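Progress report to the Panganiban Fund
Small grants for home repair and reuse
February 17, 2019

Dear friends at the Fund,

Thank you again for your patience with our paperwork last August, and for the very kind note that came with the second payment. We pinned it up over the kettle, where it has cheered a good many of us on gray mornings. I promised a proper account of how the Allham furniture reuse program is getting along, so please get comfortable, as I do tend to go on.

The biggest piece of news is that the Bostard workshop is open again. The new floor went down in the fall, a little behind schedule (the first delivery of boards was the wrong thickness and had to go all the way back), and we now have room for 4 benches where we used to squeeze past 2. Our repair evenings have been full ever since. People bring in chairs mostly, and we are still learning how to say no kindly to anything that has been left out in the rain for a whole winter.

Since you last heard from us, 15 households have received furniture through the program, and 7 more are on the list for spring. Most of them are moving into their first settled home in quite a while, and they tend to ask for the same things: a table, beds, and somewhere to put clothes away.

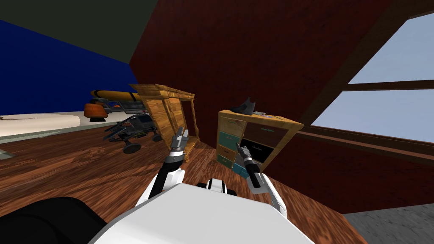

Storage has turned into the part of the work we think about most. Many of the apartments in Teltitz are on the top floor, under the roof, and a tall wardrobe that looks wonderful in our showroom may not stand up straight anywhere in them. With a sloping ceiling, a drawer cabinet and a wooden hutch can be a far better pair, and we have begun setting those aside as they come in. We also ask each family for the height of their lowest wall before we load the van, which has saved us some very sad trips back down the stairs!

On the money side, we are close to where we hoped to be. The floor cost more than planned, the van cost less, and the two very nearly cancel each other out. We have not yet touched the training line. With your blessing we would like to spend it on an upholstery course in the spring, as we keep getting lovely sofas with tired seats and have to pass them along to another group.

The full accounts are attached, along with the updated inventory. We would love to have you visit once the weather is warmer, and there will certainly be cake.

With warm thanks from all of us,
The Allham furniture reuse program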